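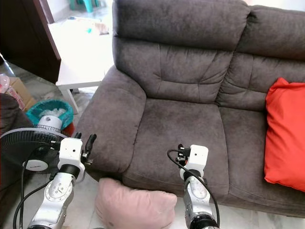

Figure 4. Sofa in the living room setting, with one cushion on the seat and one on the floor.

4.2 Cushions and the seat that remains

In the first part of the study we asked people how they use their sofa. The answers were mostly about sitting, watching and sleeping, and cushions were mentioned very little. When we later read the home diaries, the cushions were on almost every page. They were moved before sitting down, moved again before lying down, and put back when visitors were expected. We therefore decided to treat the loose cushion as a separate object of study and not as a part of the sofa.

Figure 4 shows a kind of arrangement that we call "one up, one down". The red-orange pillow leans against the back cushion on the right seat, and the pale pink one lies on the tiles against the base of the sofa. The left seat is free. In the diaries this arrangement was often written down as "normal" or "as always", and the writers did not consider the room untidy because of it. The same writers used the word "mess" when both cushions were on the floor, or when one was in another room.

The diary material consists of 178 entries from 10 households, written in October. Each household was asked to note the place of every loose cushion at bedtime. Van Rooij read the entries first and gave each one a code for place (seat, armrest, floor, elsewhere). Väisänen then coded the same entries without seeing the first codes. Most disagreements were about the armrest. A thick, rolled armrest like the one in Figure 4 can carry a cushion for a short time, but people described such a cushion sometimes as "on the arm" and sometimes as "on the sofa". We kept these entries in a mixed category.

The shape of the sofa itself has an effect on the arrangement. Where the back cushions are plump and tufted, they take a part of the depth of the seat, and a throw pillow in front of them takes still more. Several participants wrote that they could not sit "all the way back" with the pillow behind them. Shorter participants liked the pillow for the same reason -- it brought them forward, so that their feet reached the floor. One household had bought a Motov sofa with a shallow seat and kept no loose cushions on it at all. Another had the deeper Otodham model and used five.

The floor cushion needs a few more words. Baranauskienė, whose work on small apartments we follow here, regards any textile on the floor as displaced. Our diaries do not fully support this. In four households a cushion on the floor had its own uses: for kneeling, for a child to sit on, for resting the feet. It stayed close to the base of the sofa and was seldom carried back in the evening. A hard floor may make this more common, and the two households with carpet in the living room reported it only once each.

We also asked if the color of a cushion has a role in where it ends. Light cushions show stains earlier, and some participants said that a cushion which is already marked is "allowed" on the floor -- the clean one is kept on the seat. The number of such remarks is small, and we return to the question in Section 5.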